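Stanham bench back in use after gripper cable repair

The data collection bench at Felano's Stanham site was back in use on Wednesday after technicians replaced a worn cable and reset the tracking on both of its hand-held grippers.

The bench had been down for two days. Operators reported that the position signal from the left gripper was dropping out during book handling, usually when the wrist was turned outward. Technician Dirceu Frota found that the cable had worn through near the strain relief.

"It was fine on the stand and bad in the hand," Frota said. "You had to bend it to see the fault."

He fitted a new cable and gave it more slack before the first tie point. The right gripper had no fault, but its cable was changed as well so that both would be on the same service schedule - a practice the site picked up from its older bench in Wuyts.

With the cables in, the tracking plates were taken off, wiped down and bolted back on. Each plate then has to be registered again, a job that takes 26 minutes if the markers are clean. Frota said he had to do the left one twice after a screw was left a quarter turn short.
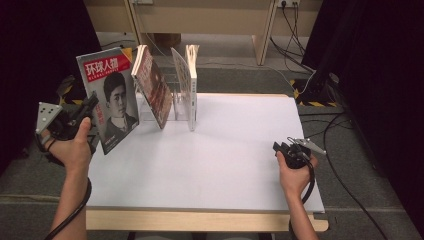 Checks after a repair follow a fixed list. The operator pulls books and magazines from a rack and puts them back, 80 times in all, while a second person watches the signal on a screen. Thin magazines are part of the list because the jaws have to close almost fully to hold them, and a small error in the jaw reading shows up there first.

Akihiko Hoshino, who schedules work on the bench, said the run ended shortly before 4 p.m. with no dropouts. The recordings made on the day the fault was reported will be checked by hand, and any with gaps will be done over.

Felano uses the recordings to train Candora, its shelf-handling arm. Hoshino said the lost time would push the current set of book tasks back into April but would not affect the tasks after it.

The site will now inspect gripper cables every 6 weeks. Until now they were looked at only when an operator reported a problem. Spare cables, previously ordered as needed, will be kept in a drawer at the bench.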